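The Hospital at the End of the Bus Line

By Torben Grube

The district hospital in Wernum was closed for nineteen months, and in that time people in the valley learned to plan their illnesses. I heard this sentence three times in my first two days, from three different persons, and I think it had become a local saying. A woman at the bakery told me that her sister moved in with cousins in Raltar for the last four weeks of her pregnancy. The road between the two towns has one lane at the bridge, and in March the river sometimes takes the lane away.

The hospital opened its doors again this spring. It has 98 beds, a new roof over the east wing, and a generator that does not share its fuel tank with the ambulances. I came to see it because I had read the speeches from the opening ceremony, and there were many of them, and they were all about the building. I wanted to know about the people who have to work inside it.

Amancay Domínguez met me at the side entrance, because the main entrance has a step that was built too high and was being made lower. She is the head of nursing. She worked in the old building for eleven years and then for nineteen months in the temporary clinic, in the sports hall of the secondary school.

"In the sports hall we had curtains and we had the basketball lines on the floor," she told me. "I still give directions like this. I say to a young nurse, he is under the hoop. She looks at me. There is no hoop."

We walked through the outpatient corridor, where the benches were already full at twenty minutes past seven. Each person held a small paper with a number. The old system was a notebook on a string. Domínguez told me that some older patients prefer the notebook and have asked for it back, and she is thinking about it seriously. 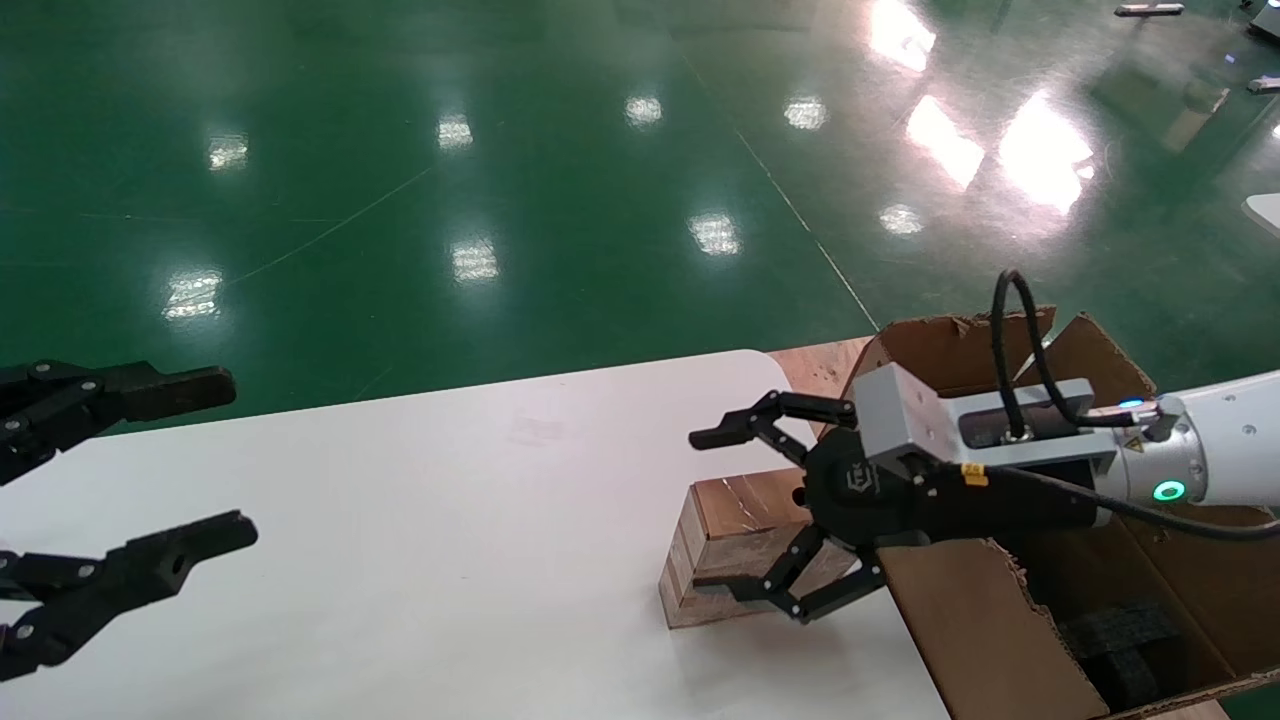 A wooden block on a white tabletop, with grippers reaching in from both sides.

In the first month after the opening, the outpatient department received 1,830 visits. In the last full month of the sports hall the number was 1,546. The health office of the district published both figures on one page with an arrow between them, and the arrow pointed up. Domínguez does not like this arrow. A part of the new visits, she explained, are people who waited. They had a knee or a cough or a lump that could stand one more winter, and now they have come with it. She expects that the number will go down in the autumn, and she is already preparing the letter in which she will explain why this is not a failure.

I asked what is the hardest thing in her work at the moment, and I expected to hear about money. She answered: the keys. The contractor delivered four complete sets, each one on a ring as large as a dinner plate, and none of the keys had a label. For the first two weeks the night shift could not open the linen room on the second floor. They used blankets from the maternity ward, and the maternity ward was not happy. There was a small war about it, with notes on the doors.

Then she spoke about money too.

The building was paid for by the regional government, in two parts, and the second part came late. The salaries are paid by the district. The medicines come from a central store under a contract that was written for a hospital of the old size. These three sources do not speak to each other very often. When the new laboratory needed a refrigerator, the region said that a refrigerator is equipment, the district said that it is furniture, and the central store said that it is neither one and it should have been part of the wall. The laboratory borrowed a refrigerator from the kitchen of the school for seven weeks. It has now its own.

I have written about hospitals for a long time, in four countries, and the refrigerator is always there in some form. In one place it was an elevator that had no owner. In another it was a bed for the doctor on night duty, which appeared in the plans as a "patient position" and so could not be slept in by a doctor. What I noticed in Wernum is that people were less bitter about it. They told the story of the refrigerator with some pleasure, and the laboratory technician, a tall man who asked me not to print his name, took me to see the place on the floor of the laboratory where it had been standing. The feet left four marks in the new linoleum.

The doctors are another matter. The plan for the renovated hospital has positions for fourteen physicians. On the day of my visit nine were filled. Of these nine, two are married to each other and will leave together next year, when their older child starts school in the city. Everybody knows this already. The hospital offers an apartment, and the apartment is good — I slept in it for three nights — but it is an apartment for one person, with one chair.

Ruppert, the village on the other side of the river, tried something different some years ago with its health post. It paid for the studies of two local girls under the condition that they come back for five years. One came back. She is a surgeon's assistant now and works in Wernum two days in the week, and she crosses the one-lane bridge on a motorcycle.

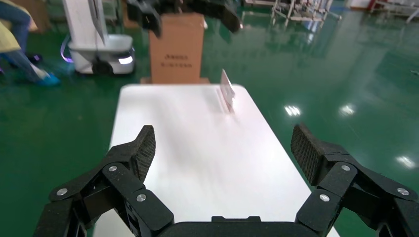
She told me over a very fast lunch that the condition of five years did not bother her at nineteen and bothered her a lot at twenty-four. By twenty-seven she had stopped thinking about it. Her contract has ended. She stayed, and she bought a second motorcycle, for the parts. When I asked if the program should be repeated, she said yes, but with more than two girls, and with boys, and with somebody who telephones them during the studies. In all her years in the city she received one letter from the village, and it was about a tax on her grandmother's field.

The district likes this idea now and wants to present it as its own. I was shown a draft with a budget in it. There is a line for a brochure and there is no line for telephone calls.

In the afternoon I sat in the emergency room. It was a quiet day, they told me, and they told me it with their voices low, because in this profession you do not say such a thing loudly. A boy had a bean in his ear. A man had cut his hand on a roofing sheet and held it in the air in a dish towel like a person who wants to ask a question. An old woman came in because of her heart and was more worried about her goats. A nurse wrote down the telephone number of the neighbor and called him about the goats before she did the other paperwork. I asked her later if this was in the protocol. She said that the blood pressure is in the protocol, and that the blood pressure went down after the call.

The emergency room has two doors now, one for people who walk and one for people who are carried. In the old building there was a single door, and behind it a corridor with a turn so narrow that the stretchers had to be lifted on one end. The men of the ambulance service, when they saw the plans for the first time, had only one comment, and the comment was about this turn. It is gone. They are very proud, and the driver made me walk the whole way from the ambulance bay to the treatment room with a measuring tape. I wrote down the width and I have lost the paper.

Not all is better. The windows of the wards on the south side cannot be opened more than a hand's width, for safety, and by four o'clock the rooms are hot. The air conditioning was in the first plan and was removed from the second. Families bring fans from home, and the fans need sockets, and every bed has two sockets, of which one is for the equipment. I saw a schedule for the fans on the wall of the men's ward. It was written by the patients.

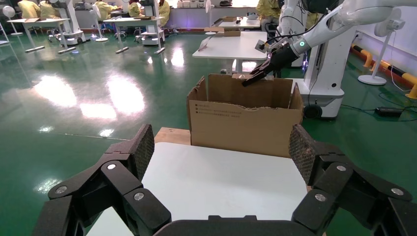

Open gripper fingers with crosshatched fingertip pads.

The food is cooked in Flidach, eleven kilometers down the road, and comes by van. This was decided to save the cost of a new kitchen. I ate it on two days and it was warm on one of them. Domínguez has asked for the old kitchen to be opened again, at least for soup and for breakfast. The room exists still, behind the pharmacy store, with the tiles and the big hood. The answer was that it can be discussed in the next budget year. She keeps the letter in a folder with a green cover, together with the letters about the fans, the step at the entrance and the parking place for bicycles. When one of these matters is solved she takes the letter out and moves it to a blue folder. The blue folder was thinner than the green one, but it was not empty. The refrigerator was in it.

On my last evening I walked with her to the bus. The line ends directly at the hospital, which was not so before; the stop used to be at the market, and people with crutches had to go up the hill. The change of the bus line cost almost nothing. It needed one sign and a place where the driver can turn. It had been asked for since the time of her predecessor, and her predecessor has been retired for nine years.

I asked her if she had been at the opening ceremony. She had been on duty. She heard the music through the window of the ward, and one of the patients, a retired postman, asked her to close it, because he was trying to sleep. Then he changed his mind and asked her to open it again, as far as it goes.

The bus came at ten minutes past eight. She told the driver to wait for a woman who was coming slowly across the yard with a plastic bag full of X-rays, and he switched off the engine and waited.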